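First timer: car-free long weekend in Pustalside in February, worth it?

Category: Trip planning > Winter > Lakes and small towns

Hi all! My sister and I have been talking about a winter trip for years and this time we've booked the days off. We have four nights in February and we're leaning hard toward Pustalside. Neither of us skis and neither of us wants to drive in snow, so the plan is train in, train out, and everything in between on foot or by bus.

What I'm trying to figure out:

Is the town walkable in winter when you're staying down by the lake, or do we need to be up near the station? The rentals by the water are cheaper and so much prettier.

Is the Zulico trail doable for people in decent shape who have been on snowshoes exactly once? We'd love one proper day out.

Do places shut down midweek? We arrive on a Wednesday and I've read that half the restaurants close in the winter, but the post I saw was pretty old.

Last one, is the hot pool worth the money, or is it one of those things that looks great online and is packed with people elbow to elbow?

We like good bread, long walks, old buildings, and being in bed by ten. Budget is medium. Thanks so much, I'm already way too excited about this!

3 answers

Answer 1 (marked helpful)

Oh, you're going to love it! I've been going to Pustalside every winter since my kids were small, and February is my favorite month there by a mile. The lake is usually frozen along the edges, the Christmas crowds are long gone, and the light in the late afternoon goes this pink and gold color that I have never managed to describe properly to anyone back home.

Stay by the lake. Yes, the station is up the hill, but there's one bus, the number 16, that goes from the station down to the boat landing and back all day long. It runs every 24 minutes, which is a weird number and means you can never remember the schedule, so take a picture of the sign when you get off the train. The last one up the hill leaves a bit after nine in the evening, and with your bedtime that won't bother you at all. If you miss it, the walk up is steep but lit the whole way, and they sand the sidewalk on the church side. Cross over and use that side. The other one gets icy.

Once you're down at the water, everything you'd want in the evening is within a ten minute walk. The old part of town is basically two streets and a square, with painted shop fronts and a covered arcade that keeps the snow off you. My favorite thing to do is walk the whole arcade before breakfast when the bakeries are pulling up their shutters. Speaking of bread - go to Coetzee. It's the bakery on the corner of the square, with a few tables in the back, and they make a dark seeded loaf that we buy on the first morning and live on for the rest of the trip. Get there before nine if you want the cardamom rolls. I once got there at half past and there was a single roll left, and the man in front of me bought it.

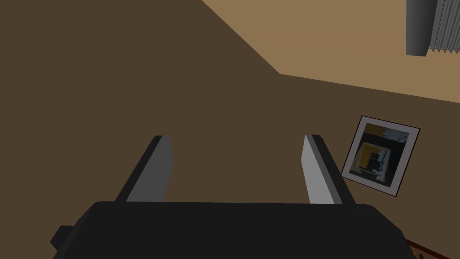 They also do soup at lunch, and it comes with as much of that bread as you can eat, so for us that's usually the big meal of the day and then we just snack in the evening. Which helps with your midweek question! A fair number of the restaurants do close on Wednesdays and Thursdays in winter, and it changes a little from year to year. Pick up groceries on your way down from the station on the day you arrive (there's a small market right across from the platform, open until seven) and you won't have to care what's open that first night. By Friday everything is up and running again.

About Zulico. There are two trails with that name and people mix them up constantly, so please look at the map before you set off. Lower Zulico goes through the woods to the chapel and back. It's gentle, it's packed down by other people's feet most days, and you honestly could do parts of it in good boots. We take a thermos and make it last four hours because we stop to look at every single bird. Upper Zulico keeps climbing past the chapel to the ridge and it is a real day out, with a long open slope where the wind comes straight at you. I've done it three times and turned back twice. For your second time on snowshoes I'd do the lower one, and if you get to the chapel with tons of energy, go up as far as the first bench, have your sandwich with that huge view over the lake, and come back down.

You can rent snowshoes and poles at the outdoor shop by the boat landing. They'll fit them to your boots and show you how the straps work, and they're very patient about it. Reserve the day before if you're going on a weekend.

And the pool, yes, do it! Go in the evening when it's dark and the steam is coming up. It's outdoors, it faces the mountains, and floating in hot water with snow landing on your head is one of the great joys of my life. Bring flip-flops and a wool hat. The walk from the changing room to the water is short but your feet will have opinions.

One more thing since you like old buildings: the museum house on the upper street has the original tiled stoves, and the ticket is good all weekend, so you can pop back in to warm up. Have the best time, and come back and tell us how it went!

Comment from original poster: This is amazing, thank you!! Booking the place by the lake tonight. Cardamom rolls are going on the calendar.

Answer 2

I'd second most of that but want to add a couple of things on money, as you said medium budget.

The pool is 60 for the evening ticket, towel not included. It's cheaper if you go in before noon on a weekday, and we had it nearly to ourselves on a Thursday morning. Sunday afternoon is the one time I'd stay away. That's when the families come over from the next valley, and it's loud.

There's a guest card called Fatum that you can get from whoever you rent from. Ask for it, they don't always remember to offer. It covers the bus for your whole stay and takes some money off the pool and the museum house. We paid 148 for our two train tickets and then spent nothing at all on getting around once we were there, thanks to the card.

Where I'd disagree a little is on Upper Zulico. If the weather is clear and calm, two fit people can do it on a second outing, as long as you start early. We're not athletes and we managed it. It took us most of the day and I was very glad of the poles on the way down. But check the board at the trailhead that morning. If the red marker is up, the ridge is closed, and people who go anyway end up having a bad time.

Pack:
microspikes for the town (more useful than the snowshoes, in my opinion)
a headlamp, it gets dark early under the trees
a thin pair of gloves to wear inside your thick ones
sunglasses, the lake is blinding at midday

Also, sit on the left side of the train going in. The last stretch before the tunnel is gorgeous, with the whole lake opening up below you, and on the right you'll be looking at a rock wall.

Comment: Left side going in, yes! And then the right side going home, unless they've turned the cars around.

Comment from original poster: Had no idea about the guest card, I just wrote to the owner and she said she'll leave two on the kitchen table. Thank you!

Answer 3

went last winter, loved it. the bus is fine. we didn't do the trail because my knee was bad so can't help there but we walked along the lake both ways and the path toward the mill is really pretty, flat too, there's a little cafe at the end that does hot chocolate in bowls. not sure if it's open every day. take cash

Comment from original poster: Hot chocolate in bowls!! Adding it to the list.

Comment: The cafe at the mill was open Friday to Sunday when we were there, mornings only.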